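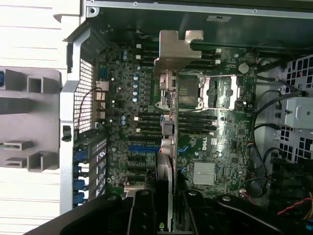

Open-Case Check for Donated Desktops, with my comments

Print this page | E-mail this to a friend
Filed under: Workshop Stuff > Computers > Checklists

I fill one of these out for every tower that goes through Leltwood, and Leonie Donnelly asked me to put one up with my notes left in, so you get the chatty version! This one is inventory number 2360, a Dell workstation with a green board.

1. Power cord out, power button held down. OK. Do this before the side panel comes off, please, and not halfway through like I did in December.

2. Processor socket. Needs a closer look. There's a dark cover over part of it and I can see the fine pins next to that, so fingers and screwdrivers stay well away. The metal frame with the lever goes around it. Pins get checked with the magnifier (Sunil Wanigasekara has the good one, ask nicely).

3. Memory slots. Two banks, black, little white latches on the ends. Work each latch by hand. If one feels mushy, write down which slot, because "one of the memory ones" is no help to me at all.

4. Upright circuit card and the tan bent bracket by the socket. Note how the bracket sits before you move anything. I take a quick phone picture, it saves so much head scratching later.

5. Expansion slots. Blue one and black ones. Look down into each for dust or bent contacts.

6. Cables. Black ones are in a tangle over by the drive cage. Tidy before closing, and don't yank!

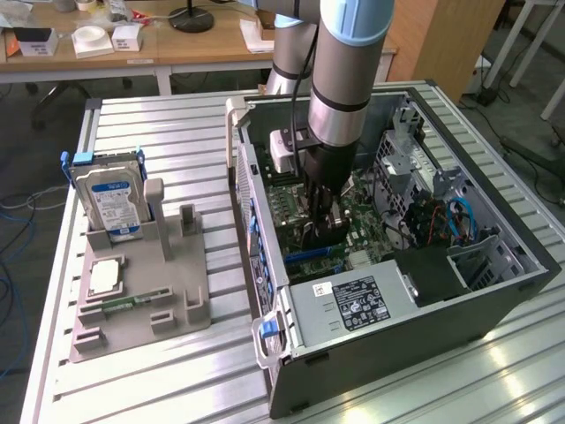
I like a tower on its side for all of this, it stays put and you can get your eyes right over the board. The slatted bench is fine as long as you keep track of your screws.

7. Power supply. Read the label and copy the numbers onto the sheet. Never open the unit itself, not even a little bit.

8. Drive. The WD Blue stands in the gray parts holder with its blue caddy bracket on. Leave the two together and tag them 2360 as well.

9. Red and blue cables under the drive cage. Check they won't get pinched when the panel goes back.

Result: HOLD until item 2 is signed. Ezekiel Rosenthal has the sheet.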